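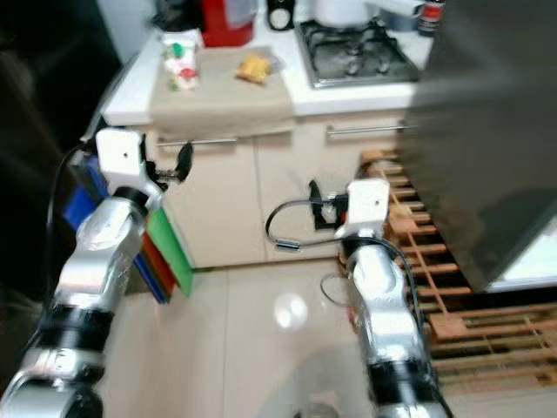
Boards by the cupboards, towel over the edge. Kitchen day!

September 5, 2024

I have been promising myself a proper go at the kitchen ever since March, and today I finally got on with it. I slept well, I had the whole day free, and I woke up wanting to sort things out, which happens to me so rarely that I thought I'd better use it before it wore off.

The chopping boards came first. I do love those boards! Blue, red and green, so cheerful, and I can never find a good home for them. For now they stand on the floor at the end of the cupboards, and I quite like seeing the colours fanned out against the cream doors. Geum-ok Shin thinks I should get a rack screwed to the inside of a door. I may do that, but I'd have to measure first, and I can't find the tape measure (it wasn't in the drawer with the string, nor in the one with the candles, although I did find a birthday card I meant to send to Mal-soon Ban and never did).

Then the cupboards themselves. Everything out of the left one, a good wipe, everything back in. Those flat doors are a joy to clean, just one sweep of the cloth and you're done. The long handles take more rubbing than you'd think, as they pick up every fingerprint in the house. I had the radio on and sang along to things I don't know the words to.

Halfway through I stopped for a cup of tea and wrote a list of what we've got too much of. Dried noodles. Paper napkins. A bag of rice from the Varnby shop that I'd bought because it was on offer, when we had another one already open. I've decided we'll eat our way through the shelf for a fortnight before I buy anything new, and I'm really looking forward to it, it feels like a game. Soup tomorrow, then rice with whatever is in the freezer.

After the tea I turned to the snacks, which had got completely out of hand. Packets in the bread bin, packets behind the flour, a packet in the pocket of my apron! My plan is to bring them all together by the coffee corner, next to the hob, so that anybody making a hot drink can put out a hand and find something nice to go with it. I'm so pleased with this idea. It's the sort of thing they do in guest houses, and I've always thought it was the best part of staying in one.

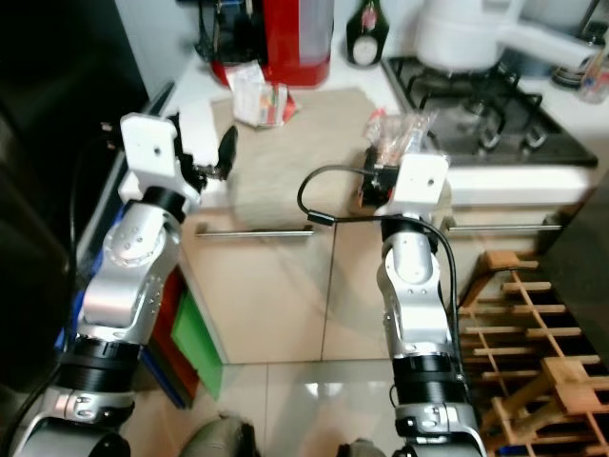

Kyung-tae Wi rang while I was at it and told me I was making trouble for myself, that snacks left out on a worktop get eaten in a day and the only safe place for them is a high shelf with a lid on the box. We went back and forth on this for ages. I said I'd sooner see them eaten than find them a year later gone soft. He said that was fine for me but his knees and his waistline were both against it, and then he asked whether I'd be in at the weekend, so I think he's coming round to the idea, or at least coming round for coffee.

I did take his point about quantity, though. A few things out, the rest put by. I've got an empty tin from Breltach that held biscuits once and would do nicely for the spare packets. It needs a wash and the lid sticks, but it has such a pretty blue rim.

The mat was the other thing I was happy about. I wanted something soft and plain there so the worktop doesn't look so bare and white, and beige goes with the cupboards. I'd looked at one from Arkau in a dark green, lovely colour, but it would show every crumb. Plain is right. I can shake it out of the back door in the morning and be done.

I thought about moving the bottle away from the coffee machine, then left it. Dark glass beside that bright red looks so handsome! I don't know why I get such pleasure out of two things standing next to each other, but I do, and I stood there with the cloth over my shoulder just looking for a good minute. 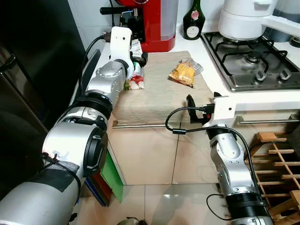

The coffee corner, red machine and all.

Lunch was late and eaten standing up: toast, a tomato, the end of the cheese. Afterwards I went over the hob. The pan supports are heavy old things and I always bang one on the sink. I gave the knobs a going-over with an old toothbrush too, and round the edges where the grease hides. My arms ache now, but in a good way.

Still to do: the right-hand cupboard, the drawer with the string, and the top of the fridge, which I'm too short to see and so have been able to ignore. I'd like a second rail as well, maybe for oven gloves. The one along the front is so handy that I keep reaching for it on the side where there isn't one.

Gil-soo Bae wants the spare rice, so I must put it in a bag by the front door tonight or I shall forget. Post Mal-soon's card as well, late or not. And buy washing-up liquid, I used the last of it on the hob.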